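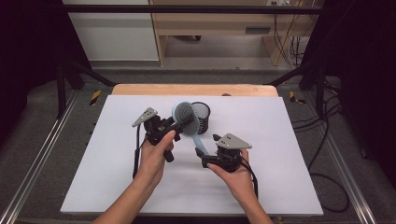 Hair things, then. The most scattered stuff in the whole flat and the last to get sorted, so it goes first on the page. We started the big tidy in December and stopped, started again, and this is where it's got to. The pale blue brush with the black bristles is the everyday one, little nubs on the ends, good on tangles. Behind it the black mesh cup, which was for pens and is now for brushes and combs. Handle down, head up. The white board makes a good sorting surface, everything shows up against it, even kirby grips.

Drarkville flat, the tidy so far. February 2025. Put together quickly for the family and anyone from Dolton who asked how it was going. More when I get a minute. Notes by Meron Jemal, corrections by Asnakech Gebretsadik (she will find some).

Brushes and combs
Kept the blue one, a paddle brush and two combs. Old round brush went, half the bristles missing. Asnakech says it was perfectly good. It wasnt.

Cleaning the brushes
Pull the hair out with the end of a comb, then a bowl of warm water and a drop of shampoo. Don't soak the paddle one, water gets in behind the cushion and it smells for a week. Leave bristles down on a towel overnight.

Hair bands
40 of them, once we'd been down the back of the sofa and through the coat pockets. All in a jam jar now. The snapped ones not included.

Kirby grips and slides
Small tin with a lid. Used to hold throat sweets and still smells of them. Fine.

Hairdryer
Lead wrapped loosely, not round and round the body of it. Lives on the hook inside the wardrobe door. Diffuser still missing – if anyone took it home by mistake after the wedding, please say!

Bathroom shelf
Was three deep in bottles, most with an inch left in. Tipped the same sorts together and rinsed the rest for recycling. You can see the tiles again, and they need doing.

Under the sink
Not nice. Two sponges gone hard, a bag of bags, a plunger we didn't know we owned. Wiped out, new lining paper down, cleaning stuff back in a washing up bowl so it lifts out in one go.

Towels
Folded in thirds then rolled. Bath sheets at the bottom, flannels on top. Anything with holes has gone in the bag for the dogs home.

The desk drawer
Lost its pen pot to the hair things, so the pens had to go somewhere. Tried every one on the back of an envelope. 8 work. The others didn't and they're gone. Scissors at the front, tape next to them, stamps in the little envelope marked stamps.

Paperwork
Worst bit. Old bills from Altell going back to before we moved in, adressed to the last people. Sent back what we could. Ours are in the green folder, newest at the front, and Alemayehu's school letters have a folder to themselves.

Alemayehu's shelf
He did this one himself and I'm not to touch it. Football cards in height order of the player, apparently. Took him an entire afternoon and he missed his tea.

Hall cupboard
Coats down to two each. Seven odd gloves, no pairs. Keeping them until spring in case.

Kitchen, top cupboard
Needs the steps. Big pots, the cake tin, the coffee set from Asnakech's mother wrapped in tea towels. Nothing up there we use more than twice a year, thats the rule, and the coffee set is allowed to break it.

Spices
All into matching jars with labels on the lids, as the drawer is shallow and you only ever see the tops. Berbere gets the big jar. Smelled everything first. If it smelled of nothing it went.

Charity bags
Nearly 7 full ones by the front door at the moment, we're climbing over them. Going to the shop by the station as soon as someone with a car is free. There's a lamp as well if anybody wants it, works fine, shade is a bit yellow.

Still to do
Loft. The shoe rack. Whatever is in the blue suitcase – it's locked and we haven't got the key, so that's a job for another weekend. Also the balcony, but it's been raining since we started and the pots can wait.

If you want the jar labels, Asnakech has a spare sheet. Ask her, not me, I've lost mine already.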